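Narlow Worktop Boards

Plain, flat boards for benches, craft tables and packing areas. Supplied by Bavuvo, cut to order or in stock sizes.

From the Narlow range
Product code: NW 1515
Availability: stock sizes normally leave us the next working day
Sold: singly or in packs

Overview

The Narlow board is a loose worktop that sits on top of a table or bench you already have. It gives you a level surface that can be wiped down, turned over and replaced when it is worn. Many customers buy it for tables that are sound underneath but have become scratched, stained or uneven on top.

There is no frame and nothing to fix. The board stays put under its own weight on most surfaces. On glass or polished stone we suggest adding the Trora grip mat, which is sold separately and can be trimmed with ordinary scissors.

Both faces are finished the same way. When one side has had enough, turn it over and carry on.
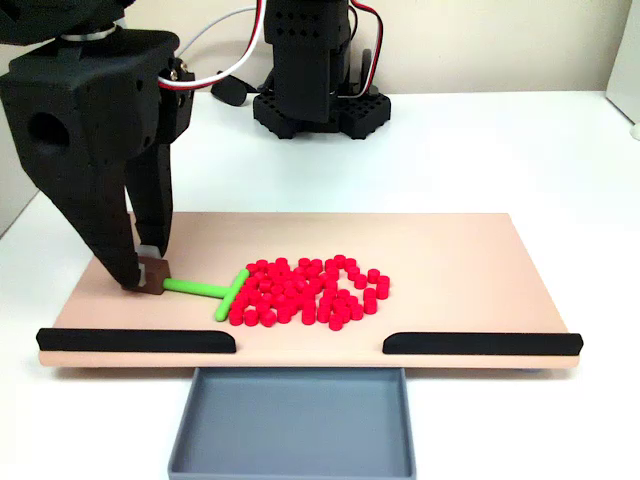 Sizes

Stock lengths run from 516 mm to 2458 mm. All stock boards are the same thickness and have square edges. If you need rounded corners, choose this option when you order. It adds two working days and the board cannot then be returned unless it is faulty.

For anything between the stock sizes, send us the length and width you want in millimetres. Please measure the table at both ends as well as in the middle – older benches are often a few millimetres narrower at one end, and a board cut to the widest point will overhang at the other.

Boards over two metres are delivered on a pallet and need two people to lift. We deliver to the kerb only. If there are stairs or a narrow entrance, let us know before the order is sent out.

Colours

The Narlow is made in sand, pale grey, white and dark green. All four are matt. Sand is the one we sell most of and is the only colour kept in every stock length. White shows pencil marks and coffee rings sooner than the others. Dark green is a good choice for paper cutting and model making, where you want pale offcuts to show up.

Colours can vary slightly between batches. If you are putting several boards side by side, order them together and ask for one batch in the notes box.

Fitting

1. Clear the table and wipe it dry. Grit trapped underneath will mark both the table and the board.
2. Lay the board on its back edge first, then lower the front.
3. Push down at each corner. If one rocks, the table is probably out of level. Put a strip of card or a thin packer under the leg.
4. Leave the board for a day before clamping anything to it.

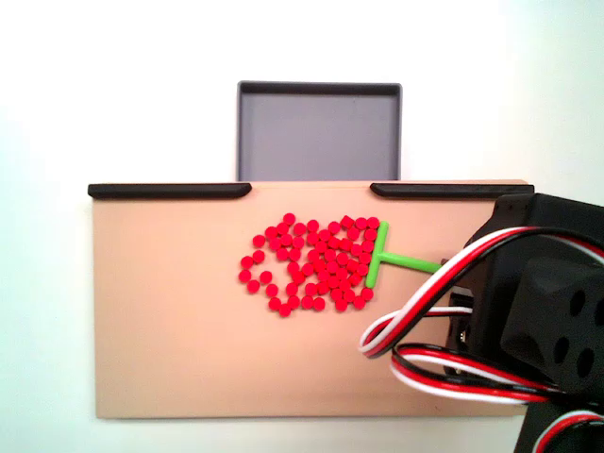
Care and cleaning

Use warm water with a little washing-up liquid, then dry with a cloth. Do not leave water standing on the joins if you have put two boards together.

Marker pen and most glues will come off with white spirit. Try it on the underside first. Scouring pads and cream cleaners will leave shiny patches on the matt finish, and these do not come out.

The surface is not meant for hot pans, soldering or knives used with any force. Light craft knife work is fine with a cutting mat on top. Small scratches can be toned down with the MacPherson board pen in the matching colour. It will not fill deep cuts.

Store spare boards flat. If they have to stand up, keep them as near to upright as you can and out of direct sun. A board left leaning for a whole winter may take on a bow. Laying it flat with the hollow side down usually brings it back in a week or two.

Load

With the whole underside supported, the board will carry up to 100 kg spread evenly. Do not use it as a shelf or lay it across trestles. For trestles you need the Narlow Heavy, which is thicker and has its own page.

Delivery and returns

Stock boards can be returned within 28 days if they are unused and still in their wrapping. Boards cut to your own size are not returnable. Please check for damaged corners when the delivery arrives and write it on the driver's note – we can replace a damaged board quickly if we have that and a photo.

Small samples of all four colours are available free of charge, one set per address.

Page last updated May 3, 2022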